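Tenley Reading Room - Frequently Asked Questions

Who may use the Reading Room?

The Reading Room is open to any member of the public aged 16 or over. Younger readers are welcome when accompanied by an adult. A reader's card is required for access to original records and is issued free of charge at the front desk on presentation of a photo ID and proof of address.

What are the opening hours?

The Reading Room opens at 9:30 a.m. and closes at 5:00 p.m., Monday through Friday. On Wednesday it remains open until 7:30 p.m. Requests for original records must be submitted at least one hour before closing.

Do I need an appointment?

Appointments are not required for the open shelves or the map drawers. Readers who wish to consult the Van Damme estate papers must reserve a seat in advance, as this collection is held off site and is delivered once a week.

How far back do the records go?

The earliest town register dates from 1807. Parish records, deeds and business ledgers begin later, and coverage varies by district. The Jenivier Index lists 146 collections by family name, street and trade. Printed copies are kept beside the front desk.

How many items may I request?

Readers may request up to 20 items per day. One item is issued at a time, and each must be returned to the desk before the next is released. Delivery normally takes 30 minutes.

May I take photographs of the records?

Personal cameras and phones may be used without flash. A small number of collections carry restrictions set by the donor - these are marked in the index with the letter R. Readers who intend to publish a photograph must first complete a permission form.

What may I bring to my seat?

Pencils, loose paper, laptops and phones set to silent are permitted. Pens, food, drinks, bags and coats must be left in the lockers.
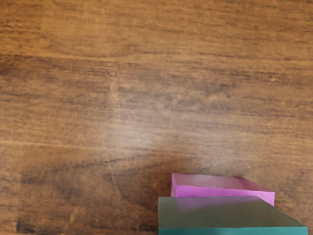 Wooden tabletop with two rectangular blocks.

Are copies available by mail?

Yes. Orders may be placed in writing or at the front desk. Please include the collection name and the item number as shown in the index. Payment is due before copying begins, and fees are not refundable once an order has been sent.

Can staff carry out research for me?

Staff will answer brief questions about the holdings at no cost. Longer searches are handled by Wenjie Yin, Research Services, and are charged by the hour. A written estimate is provided before any work starts.

How do I donate family papers?

Please write to Danilo Cruzado, Head of Collections, with a short list of the material and its approximate dates. Items should not be left at the front desk without prior agreement. Papers relating to Grorkham and the neighboring villages are of particular interest.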